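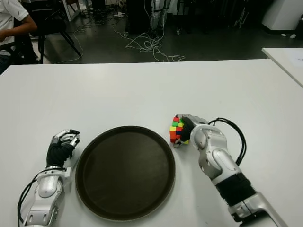

**Will the guest house be ready to take bookings by November?**

The main building will, and the garden rooms should follow in the new year once the drains have been sorted out.

Dear Brigitta,

Thank you again for your patience over the summer, and for the very kind note you sent after your visit. It went up in the kitchen and has been read by everyone who has come through for a cup of tea!

Since my last report we have finished 23 of the 30 bedrooms at Nurkener House. The top floor gave us the most trouble (the old pipes ran where no plan said they did), but the plumbers from Wornetti stuck with it and every room up there now has its own shower. The carpets are down as far as the first landing, and the beds for the back rooms are due within the month.

Breakfast will be served in the Campbell Room, looking out over the lawn. We did go back and forth over the colour for rather a long time, I'm afraid, and settled on the pale green you liked. The lift passed its inspection, and the new ramp by the side door is in use.

On money, we are nearly 5 per cent under budget for the main building. The one bill you won't have seen before is £1,548 for replacing the fire doors on the second floor, which the inspector asked for in writing. I have paid it out of the reserve and attached the invoice.

The garden rooms are slower. Susitz have dug up the yard twice and now think the drain will need to be laid afresh as far as the lane. Their price should reach me before the next report, and I won't agree to anything until you have had a proper look at it.

Could you let me know whether you still want the airport shuttle in the opening prices? The printer needs the rate card soon, and I would like to send it with that line settled.

With warm wishes from all of us at the house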